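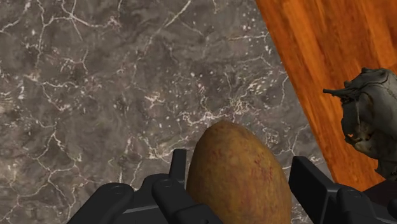 Ceasefire incident counts for Prudach too high after feed change

09/09/2023
Logged by Kerttu Tikkanen, Starstead conflict monitoring desk

Status: closed, one follow-up open
Component: Waltgate importer, incident table, public map
Reported by: Santeri Kokkonen

Symptom

The public map shows 1285 shelling and small-arms reports for the Prudach line of contact in the current reporting period. The desk's own worksheet, kept by hand from the field summaries, has 956. The other districts match to within one or two entries. The gap first appeared after the second channel source was added to Waltgate. Two newspapers have already quoted the higher number as evidence that the truce has collapsed, so the ticket was raised as urgent.

First checks

Cleared the map cache and reloaded. No change.

Compared the map total with the incident table directly. Same number, so the map is only drawing what it is given.

Checked the worksheet for missing pages. One field summary had been filed under the wrong month (January) but its entries were already in the worksheet. No effect on the total.

Turned off the new source on the test server and re-ran the import. The total dropped to 956. Turned it back on and it returned to 1285. The excess comes in with the new source.

Cause

The new channel mostly reposts statements from the two press offices on either side of the line. We take the same statements from the originals. Waltgate is supposed to drop a repost when place, time and claimed weapon all match an existing entry. Two of those three were failing.

Place: the channel spells village names from the northern language and our gazetteer holds the southern forms. Where a village had no alternative spelling on record, the importer created a new place with the same coordinates and carried on without a warning.

Time: the press offices give local time. The channel gives the time of posting, in UTC, and the importer was reading it as the time of the incident. Anything claimed late in the evening could end up on the wrong day.

A statement therefore had to be reposted within the hour, with a village name we already knew, to be recognised as a repeat. Few were.

Fix

1. Stopped the live import and took a copy of the incident table.
2. Added the northern spellings to the gazetteer. Helmi Sjöberg supplied the list and checked it against the 1:50,000 sheets.
3. Changed the source profile so that posting time goes into its own column. Incident time is left blank unless the text states one.
4. Set the importer to hold any entry with an unknown place name for review. It no longer creates places by itself.
5. Re-ran the match over the whole period and merged the repeats. Each merged entry keeps both source links.
6. Restarted the live import.

Step 5 failed on the first attempt with a lock timeout. The nightly export to the Saarinen archive was still running. Waited for it to finish and repeated the step, which then completed normally.

Result

The table now holds 961 entries for Prudach. The difference of five from the worksheet was checked by hand. All five are claims carried only by the new channel, with no matching statement from either side. They have been marked as single-source and unconfirmed. They remain on the map with a hollow marker, under the existing rule.

Nothing in this ticket says whether any given claim is true. The table records that a violation was alleged, by whom and when. The note beside the map has been reworded to say so, and a correction has gone to both newspapers.

Follow-up

Amado Aquino to check whether older imports from other reposting channels have the same time fault. There are about 840 entries to look at - mostly from the Waltgate trial period, before posting time was recorded separately.

Comments

Tapio Lehtinen: Are the merged entries still listed in the downloadable file? I have a chart built on the old row numbers and it no longer lines up.

Kerttu Tikkanen: Yes, but on one row with two links. Row numbers were never stable between exports. Please use the incident reference in the first column.

Tapio Lehtinen: Switched to the reference, fine now. The column heading in the file still says "time" with no zone, by the way.

Amado Aquino: Will change that to "local time" with the follow-up.

Helmi Sjöberg: Two more spellings for the villages east of the reservoir have gone into the shared list. Neither was in the held queue this morning, but both turn up in the older summaries.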